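Why Did the Robot Stop?
A Dridel robot page for readers 8 and up

Robots make mistakes. When a robot makes one, the people who work on it try to find out why. This page is about a fault in a robot called Vultau.

Vultau has a job that sounds easy. It picks up soft toys from a bed and puts them in a basket. You could do this without thinking. A robot has to work out where the toy is, move its arm there, close its fingers, lift, move again, and let go.

One afternoon in May, Vultau was in the middle of a long test. It had done 1,617 pickups since the test began. On the next one, the hand closed on a toy, lifted it, and carried it to the basket. Then it didn't let go. The arm stayed where it was for 13 seconds. After that the robot shut off its own motors, and a message came up on the computer: HAND NOT OPEN.

Toys, a basket and Vultau's hand at work on the bed:

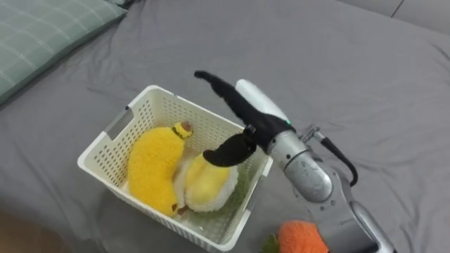
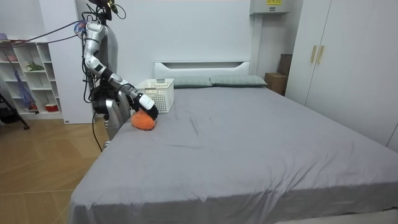
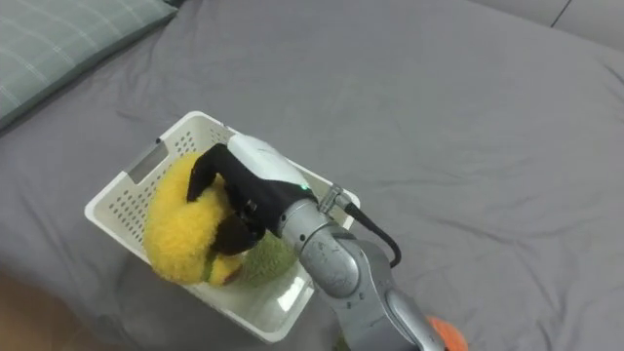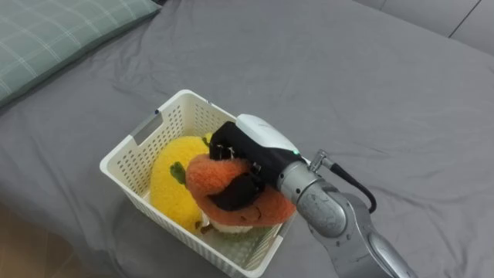
The message told the team what was wrong but not why. A hand can fail to open for a lot of reasons. A motor may be worn out. A wire may be loose. The program may have a bad line in it. Or something may be stuck in a joint. The team checked the motors first, and they were fine. They checked the wires next. Then they looked at the fingers with a magnifying glass and found fuzz packed into one of the joints. Soft toys shed. In the last picture, with the orange toy held over the basket, small white tufts are sticking to the upper finger. One tuft does no harm. A lot of tufts, pushed into a joint again and again, can make a plug.

What the robot did right

When a motor pushes against something that won't move, it gets hot. If it keeps pushing, it can burn out or break a part. Vultau measures how hard each finger motor is working. When the number stays too high for too long, the robot stops. This is called a fault stop. It is a safety rule, and it works the same way if the thing in the way is fuzz, a toy or somebody's hand.

How it was fixed

First the power was turned off. You never put your fingers near a robot's fingers while the power is on, even if the robot looks asleep. The fuzz was pulled out with tweezers. It made a ball as big as a pea.

Then a repair shop called Tarawneh made a thin cover called a Cutex sleeve to go over the joint. The team also made two new rules. The hand gets brushed clean every 900 pickups. The fingers open and close 7 times before each test, with nothing in them, so a stiff joint shows up early.

Try it yourself

Rub a strip of sticky tape on a fuzzy sock. Look at the tape. Rub it on the sock again and keep going until the tape won't stick to anything. Write down how many rubs it took, then try a different sock.

Words to know

Fault: something in a machine that is not working the way it should.
Joint: a place where two parts meet and can bend.
Shed: to drop small bits of hair or fiber.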